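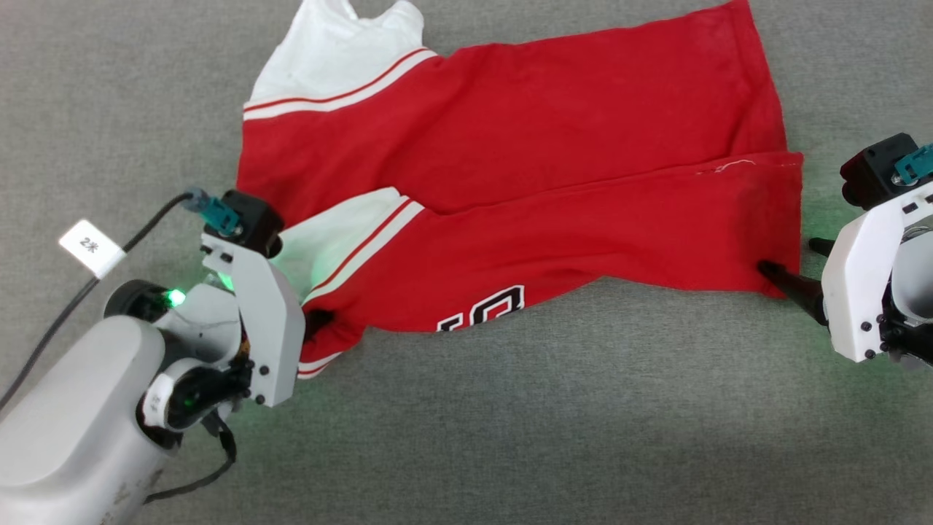

Folding the Red Top: My Project Report for Cudik

I picked folding because my closet is a disaster, and I figured I'd get a grade and a clean shelf out of it! The red and white top gave me the most grief. It has white sleeves, stripes next to them and big outlined letters on the body, so any crooked fold shows up right away.

What I tried

I worked on the gray carpet the whole time - my bed is way too squishy. First I did the Windadeo method (sleeves in, hem up, then in half). Then I tried rolling, which was fun but left the letters all wrinkled.

How it went

Over the project I did 276 folds and wrote every one down. My worst were the early ones in April, when I kept bunching up the sleeves. Starting from the hem corner helped a lot, and I'm sticking with that.

Next time I want to try a hoodie - the hood scares me a little.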